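How a New Neighborhood Gets Built
A guide for young readers from the Flestau Housing Office

A neighborhood begins as a plan. Before any digging starts, a company called a developer buys land and asks the city for permission to build on it. City staff check that there will be enough water, roads and open space for the people who will live there.

In Flestau, the newest neighborhood is named Beken. It will have 2,460 homes when it is finished. That is too many to build at once, so the work is split into parts called phases. Beken has five.
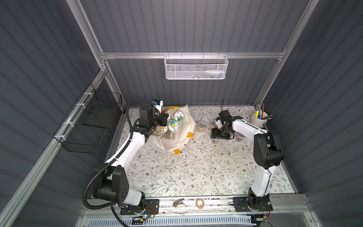 Many families choose a home before it is built. They visit a sales office, look at floor plans and pay a small part of the price, called a deposit. The rest is paid later, often with money borrowed from a bank. This loan is called a mortgage.

Some people rent instead. A renter pays the owner every month to live in the home.

Words to know
Developer: a company that plans and pays for new buildings.
Freehold: owning both a home and the land under it.
Phase: one part of a large project.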